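The Pasichnyk Job

Rain since four. Gus Benavides on the ladder, third rung from the top, hand in the gutter up to the wrist. Leaves. Moss. A tennis ball gone the colour of soup.

"Well?" Oleksandra shouted up.

"It's the fall."

"What about it?"

"There isn't one."

She wrote that down. No fall. Back run, whole length, some idiot had hung it dead level and then the brackets had gone at the far end so it tipped the wrong way. Towards the house. Every drop off that roof going towards old Mrs Pasichnyk's bedroom wall, and the wall drinking it.

He came down. Wiped his hand on his trousers, which were wet already so what was the point.

"Who put this up?"

"Jukach," she said.

He said a word. Then he said it again, quieter, because the kitchen window was open.

Jukach. They'd both worked for Jukach, years back, before there was a van with Ivanyshyn on the side. Two summers of it. Cash on Friday nights if you could find him. He used to say a gutter only has to look straight from the road. Gus had held the other end of the string for him more times than he liked to think about.

"Was it us?" he said.

"What?"

"Did we do this one? You and me."

She looked up at the house. Pebbledash. Green door. The road ran steep down to Kutport harbour and every house on it had the same green door or had had it once. Could have been. Could have been next door. They'd done half the street that July, hot as anything, tar going soft, Jukach asleep in the cab with his feet out of the window.

"I don't remember," she said.

"There's a join by the downpipe. Bodged. Sealant smeared all over with a thumb."

"So?"

"So that's how I used to do it."

Mrs Pasichnyk came out with tea. Slippers, in that weather. She had a tea towel over the mugs to keep the rain off and it was soaked through, and she stood under the porch and watched them drink as if they might not.

"Is it bad?"

"It wants replacing," Oleksandra said. "The lot. Front and back."

"The other man said 2,841 pounds."

"Which other man?"

"From Sanari. He had a tablet. He drew it all on the tablet." She seemed to think well of the tablet. "He said the price was only good until tonight."

Gus looked in his mug.

They went and sat in the van to work it out. Heater on, windows gone to fog in a minute. Oleksandra with the pad on her knee, pencil, no tablet. Front run, back run. Two downpipes. Brackets, end caps, new fascia board on the north side where you could put a screwdriver straight in. She added it up, crossed it out, added it again. 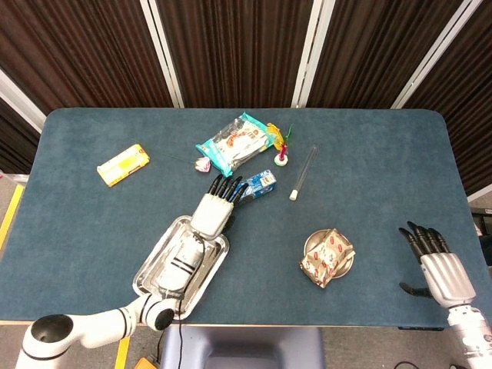
"2,000," she said. "That's with the board. That's cheap."

"She hasn't got 2,000."

"You don't know what she's got."

"Slippers," Gus said. "She's got slippers."

"Don't."

"What's it cost us? Just the stuff. No labour."

She didn't want to say. He waited. He was good at waiting, it was the most annoying thing about him, he could sit there with his wet knees steaming and wait untill you went mad.

"900."

"Right then."

"Not right then. Gus. We've got the van insurance. We've got the Harbour Road lot who still haven't paid. I can't give away three days because you've got a feeling about some sealant."

"It's my thumb."

"You can't tell that."

"I can."

Rain on the roof. A gull walking up and down on the bonnet, looking in at them.

She thought about that summer. She had been the one on the ground, mostly, seventeen, passing things up. One evening she'd put the level on a length they had just finished, for no reason, only because it was in her hand. Bubble sat bang in the middle. She knew by then it shouldn't. She'd looked over at Jukach's feet sticking out of the cab. And then she had put the level back in the bag and gone for chips.

Had that been a green door? She thought it might of been. She'd never told Gus. Twelve years he'd been carrying the string about and she'd never once mentioned the level.

"Two days," she said.

"What?"

"If we start early. Two days, not three. If it stops raining."

"It won't stop."

"Then we'll get wet."

He rubbed a hole in the fog with his sleeve and looked up the path. The gutter was spilling at the near corner now, a proper rope of water, straight down past the bedroom window.

"What'll you tell her?"

"900. I'll say we had some left over from a job."

"She'll think it's a con. Sanari at nearly three and us at nine hundred. I'd think it was a con."

"Then you come and tell her. You've got the honest face."

"I've got moss on it."

He had, too, a big smear by the ear. She didn't say. She tore the page off the pad, folded it, got out into the rain and went up the path with it inside her coat, and behind her she heard him getting the ladder off the wall so he could put it up again at the other end.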